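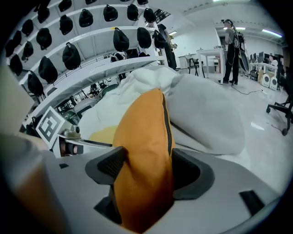

Ticket 334 - Hand-held gripper, soft pouches slip out with Loltetti pads
Product: Vetombridge hand gripper, dark gray pads
Reported by: Nermin Erdem
Assigned to: Bindu Arumugam
Priority: normal
Status: waiting for parts

Nermin Erdem, 9:10
Hello. We are comparing two sets of finger pads on the same gripper body, the older Annamalai pads and the newer Loltetti pads. With boxes and bottles I see no difference between them. With soft items I have a problem on the Loltetti set. The item is held well at first, then it creeps down between the pads during the lift and sometimes falls.

Counts until now, only zipper pouches and small fabric bags:
Loltetti pads: 161 lifts, 70 with visible creep
Annamalai pads: 161 lifts, 7 with visible creep

The pouches, the table and the operator are the same for both sets. What I tried already:
- cleaned both pads with a dry cloth, no change
- changed the left pad with a spare one from the box, no change
- closed the trigger more strongly, a little better, but my hand is tired after a short time

Firmware of the controller is the one that came with the kit. I did not update it.

Bindu Arumugam, 10:25
Hi Nermin, thanks for the counts, they help a lot. Some questions please.
1. Do you grip the pouch on the zipper side or on the plain side?
2. Is the marker on its bracket still firm? If it moves, the opening width in your log will be wrong.
3. Can you send the width log for one good lift and one bad lift?

Nermin Erdem, 11:40
1. Both. I looked again at my notes and the creep is more frequent when the zipper runs down into the jaw near the right pad. I did not write the zipper side for every lift, so I can not give you an exact number.
2. One screw of the bracket was loose by half a turn. I tightened it and did the width calibration again. The creep is still there, so I think it is a separate fault.
3. Both logs are attached. In the bad lift the width gets smaller in small steps, in the good one it stays flat.

Bindu Arumugam, 13:05
I read the logs. The small steps mean that the fabric is leaving the jaw fold by fold. I think the pads are not parallel when they are closed on something thin. Please do this check: put one sheet of paper between the pads, close them gently, and pull the paper at the top and then at the bottom. Tell me where it is loose.

Nermin Erdem, 13:50
Paper test done five times. At the top it is held strongly, at the bottom I can pull it out with two fingers. With the Annamalai pads it is equal on both ends.

Bindu Arumugam, 14:30
Then it is clear enough for me. The mount of the Loltetti pads sits at a small angle on this body. As a temporary fix, put the thin shim from the Parisari spare kit behind the lower screw of the right pad. Do not use two shims, the jaw will not close fully. I am ordering a corrected mount for you.

Nermin Erdem, 16:15
Shim is in. The paper is now held at the bottom also, a bit less than at the top. I did a short run with pouches and saw creep two times, both with the zipper inside the jaw. For me this is good enough to continue, but I will keep the results with the shim in a separate sheet and not mix them in the comparison. Please leave the ticket open until the new mount is here - I want to repeat the full set of lifts with it.

Bindu Arumugam, 16:35
Agreed. Status changed to waiting for parts. Please write the zipper side for each lift next time.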